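How a Sofa and Its Pillows Are Built

A sofa looks like one big soft block. It is made of many separate parts, and each part has a job. Some parts carry weight. Some parts spread the weight out. Others are there to stop the softer parts from sliding around. Throw pillows follow the same rules on a smaller scale. This page explains what is under the fabric, why some sofas have rows of dimples, and how to put a pillow back so that it stays where you put it.

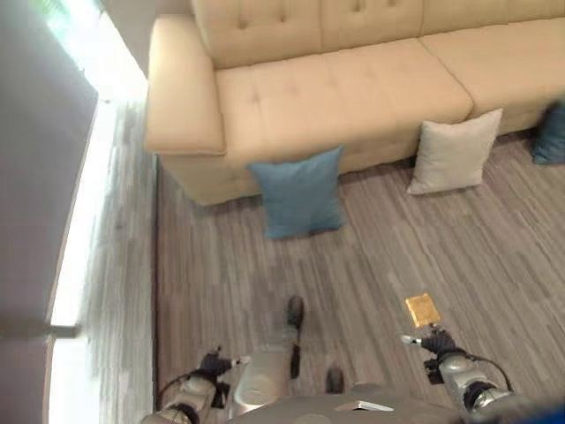

By the Trerance Home Science Desk
Staff writers, How Things at Home Work (ages 8 to 12)

The frame

The frame is the skeleton of a sofa. Most frames are made of wood, and some are made of metal. The frame has to hold the weight of several people without bending much. It also has to hold that weight in the wrong places, such as when a person sits on the arm.

The joints are the weak spots in any frame. A joint is where two pieces meet. Furniture makers use glue, screws, or small wooden pegs called dowels to hold joints together. A triangle-shaped block is often added inside each corner. A triangle is hard to push out of shape, and a square is easy to push out of shape. You can test this with drinking straws and tape.

The springs

Springs or stretchy straps are fastened across the frame under the seat. When you sit down, your weight pushes on a few of them. They stretch, and they pull back. The harder you push, the harder they pull. At some point the two forces are equal and you stop sinking. Engineers call this point equilibrium.

The filling

Seat cushions usually have foam inside. Foam is a solid full of tiny air pockets. Pressing on foam squeezes air out of the pockets. When you stand up, the walls of the pockets straighten and air goes back in. This takes a moment, and it explains why a dent in a cushion fades slowly.

Foam is rated by density, meaning how much material is packed into a certain space. Dense foam is heavier and usually keeps its shape for more years. Our test block, which we named Jorholm after the shelf it is kept on, has been pressed flat 1,256 times. It is now a little shorter than when we started.

The dimples

Many sofas have small dents in the back cushions. Making these dents is called tufting. A strong thread is pulled through the fabric and the filling and then tied off tightly. Sometimes a button is placed on the front. Sometimes only the dent shows.

Tufting began as a way to solve a problem. Loose filling slides down inside a cushion over time, and the top goes flat while the bottom gets fat. Thread pulled through at many points pins the filling in place. Dents can be set in straight rows, which makes square panels, or in a staggered pattern, which makes diamonds. Straight lines of stitching do a similar job. Stitching that forms long, puffy tubes side by side is called channel stitching.

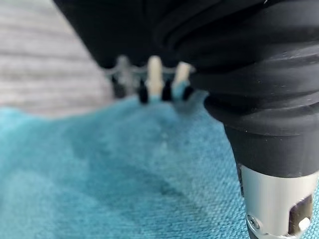

Fabric is made of yarn, and yarn is made of fibers twisted together. In woven cloth, one set of yarns runs lengthwise and a second set crosses over and under it. The lengthwise yarns are the warp. The crossing yarns are the weft. A tight weave feels smooth and firm. A loose weave feels softer and catches more easily on rough things like zippers.

Some cloth feels fuzzy. The fuzz is made of short fiber ends that stick up from the surface. They scatter light in many directions, so the cloth looks dull, or matte. A smooth covering sends more of the light back in one direction, so it has a shine. Put a fuzzy pillow on a smooth seat and you can compare the two under the same lamp.

Fuzz also affects friction. Friction is the force that resists sliding. Two smooth surfaces often slide past each other easily. A rough or fuzzy surface usually grips better. We tilted a smooth board with a pillow on it and measured the angle at which the pillow started to slip. Our smooth pillow, the Sjöberg, slipped at 19 degrees. Fuzzier covers needed a steeper board.

Inside a throw pillow

A throw pillow has two layers. The outer layer is the cover. The inner layer is a bag of filling called an insert. The filling may be feathers, foam pieces, or polyester fiber. Polyester fiber is a kind of plastic drawn into very thin, springy threads.

Sewing two flat squares together and stuffing them does not make a cube. The middle puffs up and the edges pull inward. The corners have the least room for filling, so they come out thin and pointed. Pressing the filling into the corners by hand makes them rounder for a while.
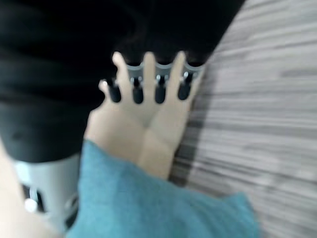
Your hand is a good tool for picking up a pillow. The thumb works from one side and the fingers work from the other. This is a pinch grip. A pillow changes shape when it is squeezed, so the grip does not have to be exact. A hard object of the same size would be more difficult to hold with one hand, as it has no soft part to fold between the fingers.

Spread your fingers before you grip. A wide grip spreads the force over more of the cover. A narrow grip puts all the force on one small patch, and the seams there have to do more work.

Putting pillows back

1. Pick the pillow up by the middle of one side. Do not lift it by the zipper.
2. Shake it twice. Shaking moves the filling and lets air in.
3. Check the floor side for lint or crumbs and brush them off.
4. Set the bottom edge on the seat, a few inches out from the back cushion.
5. Tip the top edge until it touches the back cushion.
6. Let go slowly.

Step 4 matters the most. A leaning pillow is held up by two things: the seat under it and the cushion behind it. If the bottom edge is too close to the back, the pillow stands nearly straight and can fall forward. If the bottom edge is too far out, the pillow slides flat.
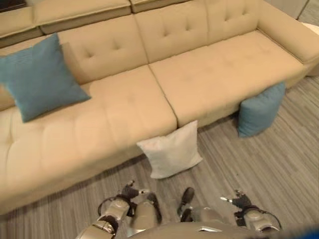

A pillow leaning on the front of a sofa obeys the same rule, with the floor in place of the seat. Hard flooring is smoother than most carpet, so the bottom edge may creep outward. A heavier pillow presses down harder and has more friction to resist the slide, but it also pushes outward harder. The two effects mostly cancel out. The angle of the lean makes more difference than the weight.

Try it yourself

You need one throw pillow, a ruler, and a wall. Lean the pillow against the wall with its bottom edge two inches out. Wait one minute. If it stays up, move the bottom edge out one more inch and wait again. Write down the distance at which it slides. Repeat on a different floor, such as carpet or tile, and compare the numbers.

Our longest lean lasted 183 minutes. It ended at lunch, when the pillow was needed.

Words to know

Channel stitching: lines of sewing that make long, puffy tubes.
Density: how much material is packed into a space.
Equilibrium: the state in which forces balance.
Friction: the force that resists sliding.
Insert: the filled bag inside a pillow cover.
Tufting: pulling thread through a cushion to hold the filling in place.
Warp and weft: the two sets of yarn in woven cloth.

Next in this series: Why Drawers Stick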